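My Weekend With the Minor Nobility

2018-07-07

I have a weakness for small royal families, the kind with one palace, a leaky roof and a cousin who sells yachts. So when the Henddale wedding came up on a streaming channel I had never heard of, I cleared my calendar and bought the good crackers.

The bride was Jytte Ketilsson, a veterinarian, who is marrying into the family with the expression of someone who has read the paperwork. The groom has a title so long that the commentator gave up after the second hyphen and called him "the young man" for the rest of the morning.

Now, the dress. It was by Krajčí, as every gossip column has been guessing since January, and it had long sleeves, a high neck and 394 buttons down the back. I know the number because the commentator told us 4 times. He had clearly been handed one fact and meant to get his money's worth. I would have liked to hear more about the tiara, which hasn't been out of the vault in my lifetime and sat a little crooked, like a hat on a horse.

The hats, by the way, were a letdown. One aunt wore something like a satellite dish in apricot, and the rest played it safe in navy. At Lurkumcombe two summers ago we had a live finch. Standards slip.

Best guest by a mile was Hamisi Nyamweya, who sang in the chapel and then was spotted on the steps eating a sandwich out of his jacket pocket. The ceremony ran long – there were 13 readings, one of them in Latin and one of them, I swear, about drainage – and I respect a man who plans ahead.

The honeymoon is in Irkora, supposedly a secret, so the tourist board has put up a banner.

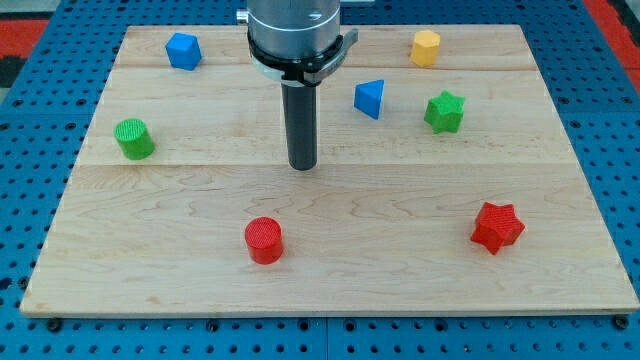 Anyway, the balcony kiss lasted up to 2 seconds, depending on whose clock you trust, and then they all went in for lunch. I finished the crackers and watched the whole thing again with the sound off.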